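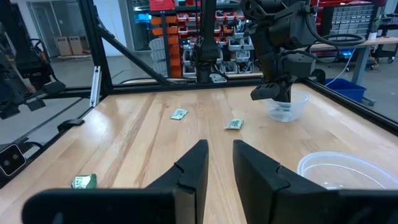
*Green and white packets on the table.*

I gave up sugar in my tea in August and expected to be miserable for longer than I was. The first week was bad. I tried drinking it weaker, then stronger, and stronger was worse. By the second week I'd stopped thinking about it until the afternoon, when I still wanted something sweet at 3.

Switching to the loose Assam from Badawi helped. It costs more than the bags I used to get in Elldale but it needs less milk. Coffee I haven't managed. I still take one spoon in that and I don't plan to change it before winter.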